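Dye bench notebook, 30th April
Blues again. Ifor Samuel is back from the market with opinions. 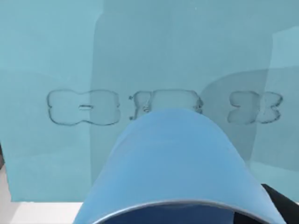
Where we left the vat

The woad vat has been sulking since the last entry. I fed it bran, I fed it madder, I kept it under the old duvet, and it gave me a bronze skin on top and a smell like a pond that has had bad news. Benedita lifted the lid, closed the lid and went to do the invoices. I took this as a technical opinion.

pH was on the low side when I checked before lunch. Added lime a pinch at a time, stirred slowly from the bottom, no splashing, then left it alone until the tea had been drunk. By late afternoon the liquor under the skin had gone from murky blue to a yellowish green I'd be happy to show a visitor. First dip of scrap wool came out green and turned in the air as it should. So the vat was hungry for lime and I had been giving it cake.

Note to whoever reads this next: check the pH before the bran. I have written this in the notebook before. I found the page while looking for something else.

Skeins for the Seyoum order

Seyoum want a run of greenish blues for their cushion fronts, pale through to middling, nothing near navy. Their word on the phone was "lagoon", and when asked which lagoon they said a nice one.

Plan is woad first, weld over the top, on the Cutel two-ply. Cutel takes dye evenly but you must scour it properly, the spinning oil hangs on like a houseguest. I gave it a long soak with washing soda and then did the same again, as the first lot of water came off the colour of weak gravy. Rinsed until clear. Alum overnight for the ones getting weld, with the dish of cream of tartar I thought we'd run out of and which was behind the vinegar.

Dips so far:

Skein A, one short dip, aired, washed. Pale, a bit grey. Dries to the colour of a school shirt.
Skein B, 2 dips with a good airing between. Proper sky blue when dry. Best of the lot and will therefore be the one they don't want.
Skein C, as B but left in longer on the second go. Deeper, slightly streaky where the tie was too tight. My tie. Loosen them.
Skein D, as A and then weld at a low heat. Went an alarming lime, calmed down after rinsing. Possibly a lagoon, if a neglected one.
Skein E, as C and then weld. Teal, and a good one. I walked it to the door and back several times to look at it in different light, which is allowed.

Weld bath was 96 grams of dried tops, chopped, simmered and strained through the old pillowcase. A spoon of chalk in the bath brightened it no end. I'd forgotten the chalk for Skein D, which explains much. Repeat D with chalk before deciding it's a failure.

The matter of the Cerkano swatch card

Ifor came in with a Cerkano card and a theory. The theory is that we should match our names to their shades so that customers can order without ringing up. I have no quarrel with fewer phone calls. My quarrel is that Cerkano's dyes come out of a tub and do the same thing each time, and ours come out of a leaf and depend on the weather last August. If someone orders by the card and gets Skein D, they will ring up anyway, and they'll be cross.

Benedita's compromise, which we've adopted because it was nearly five: we tie a strand of the real thing to each order form and write the batch on it. Ifor wants the tags printed. I want the tags handwritten, as I own a pen. To be continued.

He also laid the card next to the wet skeins and declared two of them identical. They were wet. Everything is identical when wet. I have asked him to come back when they're dry and bring the same confidence.

Light test

The strips in the south window have had their first month. Woad alone has barely shifted. Woad and weld has lost a little of the yellow, so the teals drift back towards blue where the card wasn't covering them. Everyone knows weld is decent but not immortal, and I'd still like to tell Seyoum in writing before the cushions go in a conservatory. Draft the sentence tomorrow. Keep the word "mellow" out of it, Benedita says it makes us sound like cheese.

The Sasidgate sample, from their ready-ground woad, has faded more than our own. That may be the pigment or it may be that I hung it at the sunny end. Put a second strip at the other end before saying so to anyone.

Stock and sundries

Some 2,000 metres of Cutel left on the cones, which covers Seyoum and a bit over, provided I stop sampling.
Lime fine. Weld low. Washing soda is down to the dust in the corners.
Thermometer reads high again. Tested in boiling water and it was very optimistic. Knock a couple of degrees off or use the glass one, and don't stir with the glass one.
Big enamel pan has a chip inside the rim. Not for alum until it's been touched up.
Gloves: three left hands. I don't know either.

Tomorrow

Warm the vat first thing, skim, check the pH (see above, and see the other page). Redo D with chalk. Retie C and give it one more short dip to even up the streaks, then rinse with a splash of vinegar. Dry everything in the back, out of the sun, and keep Ifor away from it till after lunch.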